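Public Libraries Should Keep Their Evening Hours

The Cumden district council will decide this fall whether its nine branch libraries should close at 5 p.m. The proposal would save money in the short term. It would also remove the service from the residents who rely on it most – those who work during the day.

In July, the Skarnwood branch recorded 2,363 visits, and 70 percent of them took place after 4 p.m.
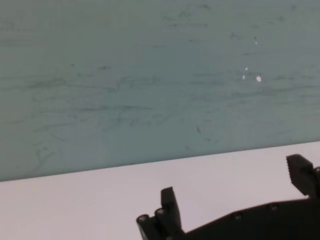
The council has suggested that online lending can fill the gap. Online lending does not provide a desk, a printer or a librarian who can help with a benefits form. Many households in Skarnwood share one computer, and some have none.

A fairer plan would keep two late evenings a week at every branch and review the figures after one year. The council should adopt it before the budget is closed.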